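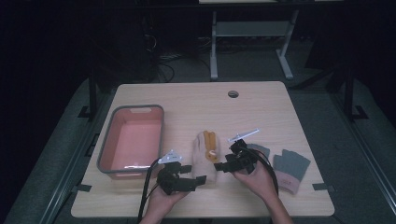 3.2 Sorting and storage of coated work gloves

Knit work gloves with coated fingers are issued in large numbers in light assembly and packing work, and they are usually returned in no particular order. At the Pomonby site, gloves from each shift were emptied onto a sorting table and put away in open baskets. The procedure was informal. Workers differed in whether they paired the gloves first or filled the basket first and paired later, and the two habits gave different results at the next issue.

We separated the task into three steps: isolating a single glove from the others, turning it to a common orientation, and placing it in the basket. Figure 4 shows the table with the basket still empty and one glove lying apart from the rest, palm down, with the cuff toward the front of the table. This orientation was adopted as the reference for all trials. The cuff is the most compliant part of the glove and folds under easily when the glove is pushed along a surface; the coated fingers hold their shape better but tend to catch on neighboring gloves.

Figure 4. Sorting table with an empty basket on the left, a single cream glove with mustard-yellow coated fingers at the center, and further gloves on the right.

Each trial used 20 gloves of one size, supplied by Kravets. Gloves were placed lengthwise in the basket, cuffs at the same end, and each layer was completed before the next was started. A trial was repeated if a glove was dropped outside the basket or if a cuff remained folded after placement. Of the trials recorded in January, 11 were completed without repetition and 5 were repeated once.

Two packing rules were compared. Under the Valtitz rule, left and right gloves alternate within a layer. Under the Irker rule, a pair is laid palm to palm and handled as one item. The second rule halves the number of placements but requires a matching glove to be found first – a search that grows shorter as the supply on the table is used up. For the first 15 gloves of a trial the alternating rule was faster. Over the remaining gloves the difference was small and changed sign between workers, and we do not interpret it further. Basket fill height was lower under the Irker rule in all completed trials.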